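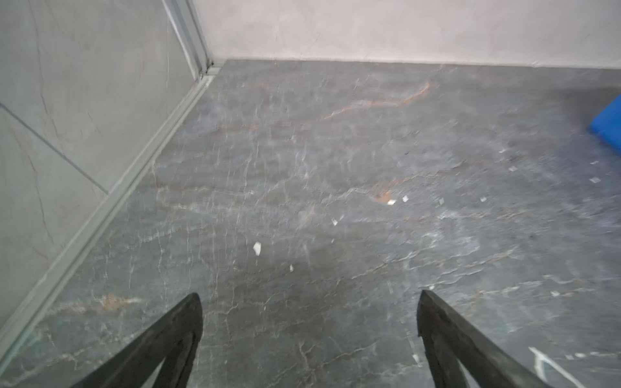
June, bench notes, floor job at Skitthorpe

Started on the dark floor in the back room today and I am so pleased with it already! Sarmīte Liepiņa wanted it torn out and replaced with plain tile, but I asked for a few days to see what a proper clean would do, and I think she is coming round. The pattern is lovely once you get down close to it – thin white veins branching all over the dark gray, and then one streak of orange-brown running off at a slant that I hadn't noticed at all from the doorway. There is also a small rust-orange stain, with a couple of white flecks right beside it, and that is the spot I want to use for testing. The other white scraps lying around look like paper but I want to check a few before I sweep, in case any of it is filler coming up from somewhere.

Plan for the stain: Kuruc paste on a damp cloth, left for 24 minutes, wiped off with clean water. If it gets paler, go again. If it stays exactly the same I'll treat it as part of the pattern and leave it alone, which would be fine by me, the orange suits it.

The surface looks a bit smeary under the shine. My guess is old polish, layer on layer. Gallau stripper at half strength first, soft pad only, one square at a time. I did a patch behind the door before lunch with the same mix and the veins came up so crisp I went and fetched Sarmīte to look. She said "huh" and got down on her knees, so I'm counting that as a yes.

Sweep before anything wet touches the floor! Paper turns to mush and gets dragged into every little dip. Soft brush, then the vacuum with the felt head, then the brush once more along the wall.

Sanding: not yet. If we need it, begin at 400 grit by hand and stop to look often. I've got 3 sheets left and the Famosska order won't be in for about 7 days.

To do:
– ask Sarmīte if she still has the leftover pieces from when the floor went in
– new felt for the vacuum head
– move the lamp lower, side light shows the smears much better
– bring the kneeling pad from the van, my knees are done for

Stripper goes on at 8 tomorrow morning, window open.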